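Progress note to Anastasia Michailidis, Monholm fund - August
From: Fredy Marulanda, Pristlow bench group
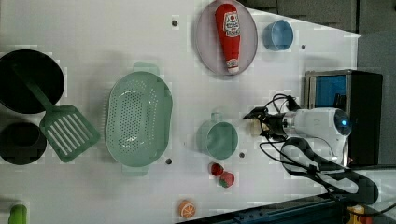

*Kitchen set on the white table, arm at the right, gripper toward the mint-green mug.*

Anastasia, short one this month, quotes are eating my afternoons. Money first, then the rest.

## Where the equipment line stands

- Arm and gripper: paid, installed, no balance owing.
- Wrist camera: paid. A spare is **not** ordered yet, see below.
- Props (toy kitchen stuff): done, well under what we put down. Will not need more this year unless we lose pieces.
- Second table: on hold till the room question is settled with Pîrvu.
- Second arm: two quotes in, third promised.

## Second arm

Clutance came back with a 6 week lead time and wants 40 percent down on order. The other supplier is cheaper on paper but the cables and mounting bracket are priced seperately, and by the time you add them the gap is small. I'd go with Clutance. Same controller as we have now, so no new training for the operators and the spare parts can be shared.

Need a yes or no from you before I can send the deposit. The quote runs out at the end of the month. They have extended it once already, don't want to ask again.

## Work on the bench

147 sessions logged so far under this grant. Target in the plan was 80 by now so we are ahead. Mostly kitchen items: mug, cup, plate, colander, ketchup bottle, the small fruit. The pan and spatula get used too. Logging is still by hand in the shared sheet, slow, but the numbers match the operator notes when I check them.

Setup between sessions takes longer than we budgeted for. A second table would fix most of it, one gets laid out while the other is running. That is the main argument for pushing Pîrvu on the room.

## Spares

Would like to move some of the unspent props money to:

1. one spare wrist camera
2. one set of gripper fingers
3. replacement cables, full length

All three are on the Clutance list, can go on the same order and save a delivery charge. If moving money between lines needs a form please send me the current one, mine is the old Monholm template and it got bounced last time.

## Open items

- Deposit for second arm: waiting on you
- Third quote: chasing
- Room: Pîrvu says they will have an answer in September
- Service contract: not started. First year is covered by the purchase price, but year two has to go in the next budget and I have no figure for it yet
- Insurance schedule needs the serial number of the current arm, will send tommorow

Spend sheet to follow in a separate mail once the last invoice is matched.

Fredy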